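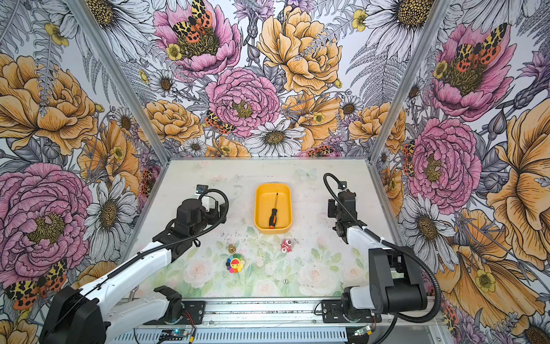

Hulura Garden Wallpaper, by the roll

If you have ever stood in a small room and wished it felt a little less like a closet, this is the paper we would hand you first. Hulura Garden is our busiest floral, with leaves and blossoms running all the way across the width, and it has been our steadiest seller ever since Anwara Munasinghe drew it up for her own back hallway and her sister asked for the same thing (then the neighbors did, and so on).

Lots of customers worry that a big print will swallow a small space. We've hung it in powder rooms, reading corners, pantries and one very narrow stairwell, and we keep coming back to the same advice — go all in. A single papered wall can look a bit lonely, while three walls wrap around you and the corners seem to soften. Keep whatever sits in the middle plain and pale, and let the walls do the talking.
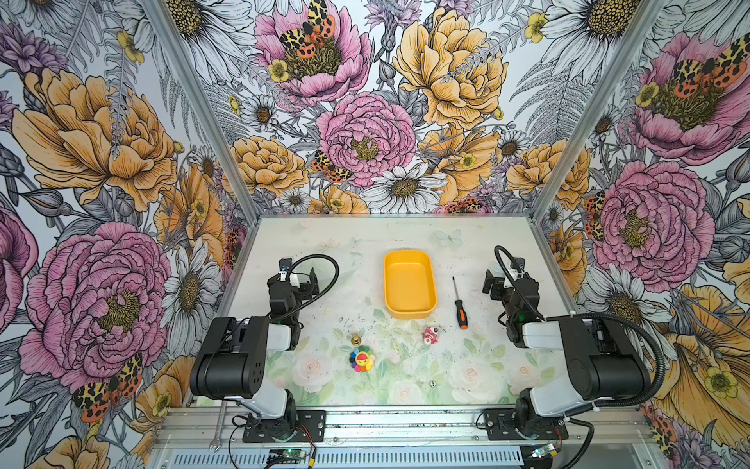
Each roll is paste-the-wall, so you won't need a soaking tray or a long table. Brush the paste on one strip's worth at a time, set the paper from the top, and smooth it down with a soft brush or a clean folded towel. The pattern repeats every 61 centimeters, and we'd ask you to please cut your second strip only after you've held it up against the first. Rajitha Paul in our workroom has been hanging paper for most of her life and she still does it this way.

The details

Pattern: Hulura Garden
Item number: 600
Pattern repeat: 61 cm, straight match
Backing: non-woven
Care: wipe gently with a damp sponge, no scrubbing pads
Removal: peels off dry in full strips from a primed wall
Sample: one letter-size sheet, mailed flat

How much to order

Measure the full width of every wall you plan to cover and send us the numbers along with your ceiling height. Please don't subtract for doors and windows unless they're very large. Habibur Dewan answers the order desk and will work out the rolls for you, and he's happy to look over a pencil sketch too. Do order everything together! Ink shades shift a touch between print runs, and a top-up roll bought months later may not sit quietly beside its older cousins. Unopened rolls can come back to us any time within 3 months.

Good companions

Roy is our plain cream for ceilings and the wall you'd like to leave calm. Brulstead is a thin stripe that looks lovely through an open doorway from Hulura Garden. Both come on the same backing and go up with the same paste. The next print run of all three papers is planned for August.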